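From Service Record to Resume
Project report, Career Studies 2
Group members: Annelies Hofstetter, Noman Chaudhry, Cormac McGrath

1. Background
Our project looked at how people who leave the armed forces describe their service when they apply for civilian jobs. We picked the topic after a class visit from Marcelino Barbosa, who served as a supply sergeant and now works in purchasing at Gravex. He told us his first resume got no answers. It listed his rank, his unit and his school codes, and very little about what he did during the day.

2. Method
We interviewed four veterans between September and November. Each interview was planned for 90 minutes, though the one with Zbigniew Nowicki ran over because he had brought his old evaluation reports and wanted to go through them. We asked everyone the same questions about their duties, their training, and their first civilian job search. Afterward we collected 100 terms from their service papers and tried to write each one in everyday words. Noman kept the list, and Annelies checked it with the people we had interviewed.

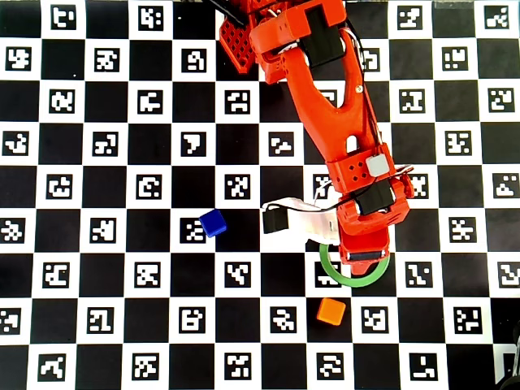
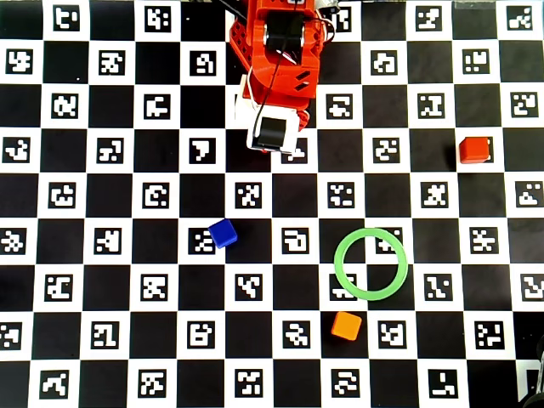
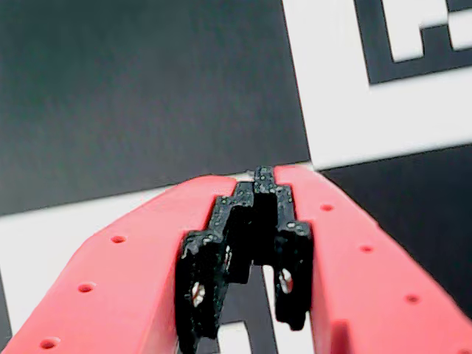

3. The comparison sheet
The main product of the project is a one-page sheet that pairs military duties with civilian job duties. Our first version was a plain table, and our readers at Brevitz found it hard to follow because the two columns looked unrelated. Cormac redrew it so that the columns lean in and almost touch at the top, like the two red gripper fingers in the last picture. The service side is on the left and the civilian side is on the right. The broadest duties sit at the top, where they are closest, and the specialized ones are at the bottom – a convoy briefing, for instance, has no close match in most offices.

4. Results
Most of the terms could be put into everyday words without losing the meaning. The hard ones were leadership positions. "Squad leader" turned into "team supervisor" on our list, but Mr. Nowicki felt this left out being responsible for people at night and on weekends. We kept his comment as a note on the sheet. Mr. Barbosa used the draft to rewrite his own resume and sent back two corrections, both about inventory terms.

5. Limits
All the people we talked to were enlisted, so the sheet does not cover officers. We also did not speak with anyone who does the hiring. Stimgate agreed to an interview but the time did not work out before the deadline. The questions we wrote for them are in Appendix B, after the term list.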